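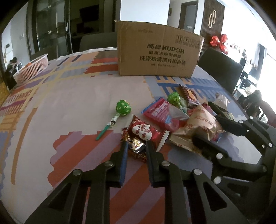
How long should I plan for the Tretport robotics open day if I'm bringing kids?

Plan on almost 3 hours if you want to catch a demo and still have time to wander. We went in October with our two and left earlier than they wanted to (there were tears in the parking lot!).

Posted by tretport_mom

My two cents, having gone twice now: get there at opening and head straight for the Jasness hall, where you can try the hand-held grippers yourself. The line is short for the first half hour and then it gets silly. I'm a grown adult and I waited again for a second turn, it's that much fun. The talk upstairs was way over my head, but my nephew loved it and asked a million questions. Coffee is in the lobby, bring cash. Next one is 13th January as far as I know, but check the Tokbridge page before you drive out, they moved it on us once.

Posted by Papadopoulos54

we did it in an hour, skipped the talk. parking is free behind the building but fills up fast

Posted by gearhead_7

Oh, and strollers are fine on the ground floor! The elevator is tiny though, so if you have a double one you'll be folding it up to get to the talk. I ended up leaving ours at the front desk and they were super nice about it.

Posted by tretport_mom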